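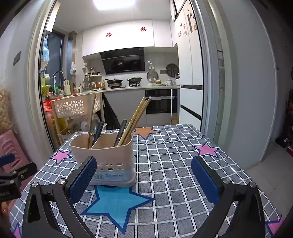 *Hand-held gripper at a utensil caddy, both finger pads open. Home setting, kitchen beyond the doorway.*

# Hasside Hand-Held Gripper - Product and Good Practice Page

The Hasside is a two-finger gripper which the operator holds and closes by hand. It is made for recording household tasks, so that a robot arm can later learn the same movement. The fingers carry blue padded tips with a textured surface, and both arms are black.

Many customers ask us which rules they should follow when they work in a private home. The points on this page come from our own house standard, Plirell, written by Pui-shan Liu. The last revision is from 11 October 2023.

## Before the recording

- Check the screws at the joints of both arms. A loose screw changes how the fingers meet.
- Wipe the finger pads with a dry cloth. Do not use oil or kitchen spray.
- Ask the household in writing which rooms may be recorded. Letters, medicine labels and family photos should be put away first.
- Keep the stove off during the whole session, also when the task is at another table.

## During the recording

Start every attempt with the fingers fully open and both tips in view. Approach thin objects, such as chopsticks, slowly and from the side. If one piece is lifted out of a bundle and others come with it, let it finish and mark the attempt as "multiple". Do not delete it.

Knives and scissors are not permitted as objects under Plirell, even with a cover on the blade. Glass is permitted only over a soft surface.

The operator should rest for 10 minutes after every 200 attempts. This is a fixed limit - please do not save up the rests for the end of the day.

## Wear and replacement

Pads are to be changed as a pair. Mixing an old pad with a new one gives an uneven grip, and the recordings from such a pair can not be compared with the earlier ones. Write the date of the change in the session log.

## Ordering

| Item | Order no. |
|---|---|
| Hasside gripper, complete | 1941 |
| Finger pads, blue, one pair | 197 |

Orders go through our workshop in Ullodwood. Repairs are done by Chien, our service partner, and they need the gripper without its pads. The workshop is closed for the second half of December, and orders which come in that time are sent in the new year.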